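Demonstrationen aufnehmen mit zwei Armen: So kommt ihr zu brauchbaren Beispielen

Stand: 12. August 2018

Wer einem Greifarm etwas durch Vormachen beibringen will, landet früher oder später bei der Frage, wie man die Beispiele dafür sammelt. Das Training selbst ist schnell angestoßen, aber die Aufnahmen davor, die kosten Zeit, und sie machen (finde ich jedenfalls!) den größten Spaß an der ganzen Sache. In dieser Anleitung geht es um unsere Obstaufgabe: Spielzeugfrüchte greifen und auf einen Teller legen, mit zwei Armen in einer kleinen Box. Die Software heißt bei uns Lukeo, ihr könnt aber jedes Programm nehmen, das Gelenkwinkel und Kamerabilder mit gemeinsamem Zeitstempel speichert.

Was ihr braucht

Zwei Arme mit Zweifingergreifern
Je eine kleine Kamera am Handgelenk
Eine feste Kamera mit Blick auf die ganze Arbeitsfläche
Ein Gestell aus Aluprofilen mit Boden und Wänden
Bedruckte Bahnen zum Wechseln
Spielzeugobst und einen Teller
Eine zweite Person, zumindest am ersten Tag

Schritt 1: Die Handkameras prüfen

Fangt mit den Kameras am Handgelenk an, noch bevor irgendein Obst in der Box liegt. Fahrt den Arm in die Grundstellung, öffnet den Greifer und schaut euch das Livebild an. Beide Fingerspitzen müssen zu sehen sein, und zwar möglichst auf gleicher Höhe. Sitzt eine Spitze deutlich höher als die andere, ist die Kamera verdreht; dann die Schraube am Halter lösen, nachstellen, wieder festziehen und den Greifer einmal ganz schließen und öffnen.

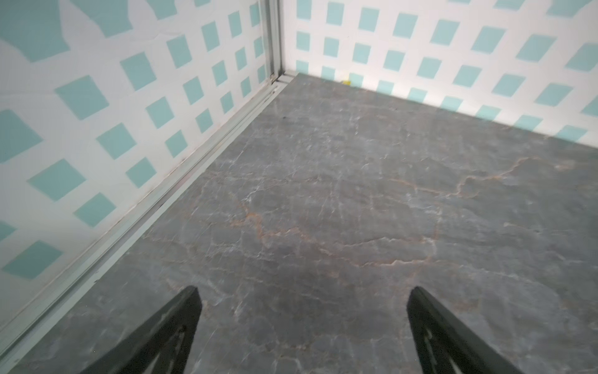 Der Hintergrund ist mein Lieblingsthema, und ich habe ihn am Anfang völlig unterschätzt. Mein erstes Modell habe ich vor einer einzigen weißen Wand trainiert, und sobald jemand im Raum das Licht umstellte, griff es daneben. Seitdem wird bei uns tapeziert, was das Zeug hält. Ein Gitter aus türkisfarbenen Quadraten auf Weiß, dazu der graue Marmorboden mit seinen weißen und rostfarbenen Adern: Davor heben sich mattschwarze Finger prima ab, und das Netz bekommt trotzdem genug Unruhe zu sehen. Achtet darauf, dass die Bahnen unten sauber an der Leiste anliegen. Wellen werfen Schatten, und die wandern im Lauf des Tages.

Schritt 2: Box einrichten

Legt zuerst fest, was gleich bleibt und was sich ändern darf. Bei uns bleiben Boden, Gestell und die Montage der Arme gleich. Ändern dürfen sich die Wände, die Lage der Früchte, der Platz des Tellers und alles, was an den Seiten hängt. Körbe zum Beispiel: mal am Querprofil, mal an der Seitenwand, mal gar keine. Sie spielen für die Aufgabe keine Rolle, und genau das soll das Modell lernen.

Vor der ersten Aufnahme fahrt ihr beide Arme einmal langsam durch den ganzen Bereich, in dem gegriffen wird. Die Kabel müssen dabei genug Spiel haben, vor allem am Ellbogen und am Handgelenk. Lieber eine Schlaufe mehr lassen als eine zu wenig.

Schritt 3: Die Aufgabe in einem Satz aufschreiben

Klingt banal, hat uns aber viele verkorkste Durchgänge erspart. Unser Satz lautet: »Alle Früchte liegen auf dem Teller, beide Greifer sind offen und zurück in Grundstellung.« Damit ist klar, wann ein Durchgang zu Ende ist. Schreibt auch dazu, welcher Arm wofür zuständig ist. Solène Le Goff, mit der ich die Aufnahmen in Bretau gemacht habe, wollte die Zuteilung erst offenlassen. Nach einem Vormittag hatten wir dann Beispiele, in denen sich beide Arme um dieselbe Frucht stritten. Sehr lustig anzuschauen, als Trainingsmaterial ein Graus.

Schritt 4: Vormachen

Jetzt wird es richtig schön. Startet die Aufnahme, wartet 2 Sekunden und bewegt erst dann die Arme. Dieser ruhige Anfang hilft später beim Zuschneiden. Dann gilt:

Gleichmäßig fahren, auch wenn es langsam wirkt.
Über der Frucht kurz innehalten, dann senkrecht absenken.
Den Greifer erst schließen, wenn die Frucht im Bild der Handkamera zwischen den Fingern liegt.
Den zweiten Arm ruhig schon in Position bringen, während der erste noch hält.

Beim letzten Punkt braucht man etwas Übung, weil die beiden Hände am Steuergerät verschiedene Dinge tun. Ich singe dabei leise vor mich hin, das hilft mir beim Takt. 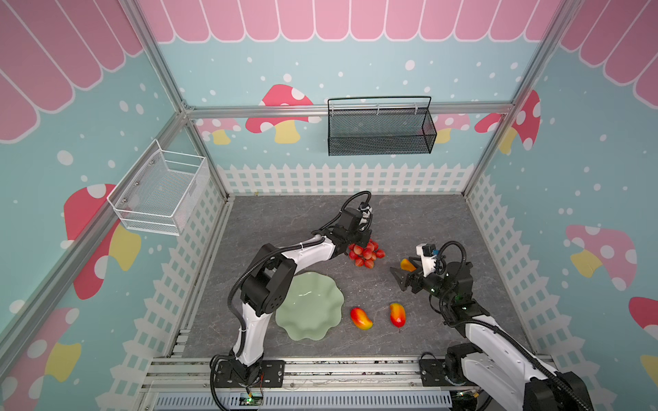

Wenn ein Griff danebengeht, brecht nicht sofort ab! Fahrt wieder hoch, setzt neu an und bringt den Durchgang zu Ende. Solche Korrekturen sind Gold wert, denn das Modell wird auch danebengreifen und muss wissen, wie es weitergeht. Verworfen wird nur, wenn eine Frucht aus der Box fällt, ein Kamerabild ausfällt oder die Arme aneinanderstoßen.

Schritt 5: Abwechslung einplanen

Wir nehmen in Blöcken zu 36 Durchgängen auf. Innerhalb eines Blocks bleibt die Wandbahn hängen, nur Früchte und Teller wandern. Zwischen den Blöcken wird die Bahn getauscht, dann eine kurze Pause, dann geht es weiter. Mischt auch die Obstsorten: Ein Haufen kleiner Erdbeeren verlangt einen ganz anderen Griff als eine einzelne Mango. Und dreht die Mangos ruhig mal quer, mal längs, mal schräg.

Schritt 6: Durchsehen und benennen

Am Abend alles einmal in doppelter Geschwindigkeit durchsehen. Jeder Durchgang bekommt eine Note: gut, mit Korrektur, verworfen. Notiert dazu die Wandbahn und wer gesteuert hat. Seit März haben wir so 2.444 Durchgänge beisammen, und ich finde jeden davon in wenigen Klicks wieder.

Wie viele braucht man?

Für einen ersten Versuch mit einer einzigen Frucht reichten uns 200. Der Arm traf damit noch nicht immer, aber man sah schon, dass er wusste, wo er hinwollte, und ich bin vor Freude durchs Zimmer gehüpft. Für beide Arme zusammen solltet ihr deutlich mehr einplanen.

Wer das Format von Kwan benutzt, muss vor dem Export die Bildrate aller Kameras angleichen. Das Skript dafür liegt im Ordner »farkham« bei den Lukeo-Dateien.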